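Wardrobe notes: hangers, rails and the returns bin

The costume store at Skatthorpe now holds 374 hanging items, all of which were checked against the list in April 2024. Shirts and tops make up most of the total. Trousers are folded on the Gander shelves and are not covered by this note.

Tops go on the light-blue hangers with notched shoulders. Insert one shoulder of the hanger fully before starting the other, working from the hem or through the neck according to how far the neck opens. Dark stretch fabric tends to twist at this stage. Untwist it before the second shoulder goes in, or the seam will set crooked on the rail. Empty hangers stay on the rod at the left-hand end, with filled ones to the right.

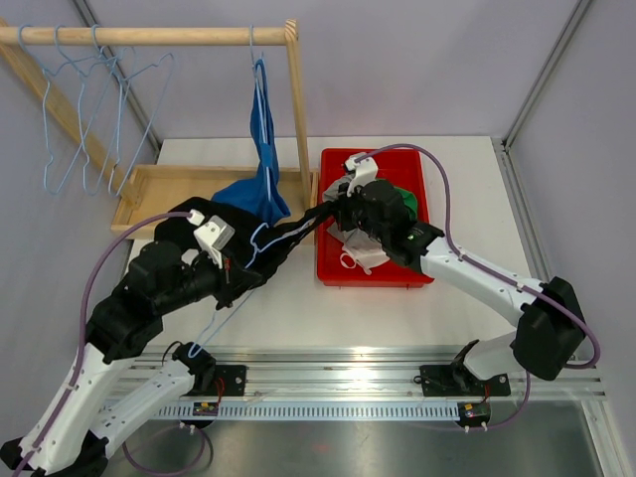

Piret Žukauskas writes that the neck route has stretched two of her black tops since December, and that she would make the hem the rule for all knitwear. Her point is accepted for anything with a ribbed collar. Woven shirts may still be buttoned on the hanger at the top button only.

Spacing on the long rails at Dzene remains at 8 hangers to each marked section. Coats count as two. A further 200 hangers are on order and will be shared between Dzene and Brundard when they arrive.

Items taken out of a bin should be shaken flat and turned right side out before hanging. Anything with a missing label goes back in the bin with a paper tag pinned to the left cuff. The next free number is 846. Corrections to the list go to Sarmīte Jankauskaitė.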